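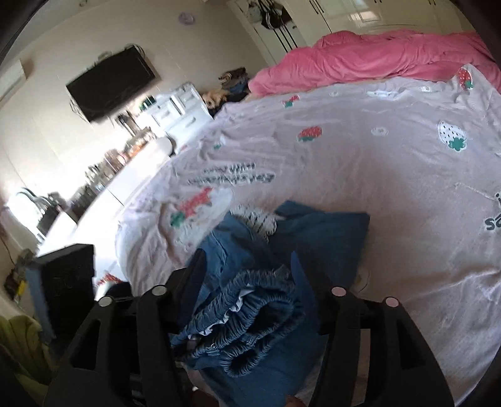

Can a robot fold your clothes?

Films make it look easy. A shiny robot rolls in, picks up the washing and leaves a perfect pile. Real robots find washing very hard, and it is fair to ask what they are good for.

Think about a cup. It is the same shape whichever way you turn it. Now think about a pair of jeans. Drop them on a bed and they crumple. Drop them again and they crumple differently. A leg can hide under the waist, and a fold can look just like an edge. You sort that out with your eyes and fingers without thinking. A machine with two stiff fingers has to be taught, and it takes a great many goes.

Work at the Dusthorpe laundry

The Dusthorpe laundry washes clothes and bedding for care homes. It handles 4,000 pieces a day. In March it started using a folding machine called Bronda.

The people who sell Bronda say it can fold 900 towels in a shift. That sounds like a lot, but towels are flat and have four corners. What about denim, or anything with elastic in it? Those still go to people.

Mairéad Ó Gríofa has folded clothes there for 14 years. "It's good with towels," she says. "Give it a cardigan and I end up doing the cardigan twice."

Who does what now?

Before Bronda, six people folded towels. Now two do. The other four were moved to sorting and mending. Nobody lost their job, says the manager, Kaj Thygesen. He would not promise that for next year, though, and that is worth remembering when a grown-up tells you a robot is only there to help.

Some things are better. Folding towels all day makes your shoulders ache, and Mairéad's ache less. Other things are worse. The towel table was where people chatted, and the machine is too loud for that. Somebody also has to stand beside it and pull out the towels it gets stuck on. Is that a more interesting job than folding? Mairéad says no.

Questions to ask about any robot

What can it do without a person helping?
Who fixes its mistakes?
Did anyone ask the workers before it was bought?

At Dusthorpe, the answer to the last one was "a bit". There was one meeting, at 7 in the morning, and the machine had already been ordered.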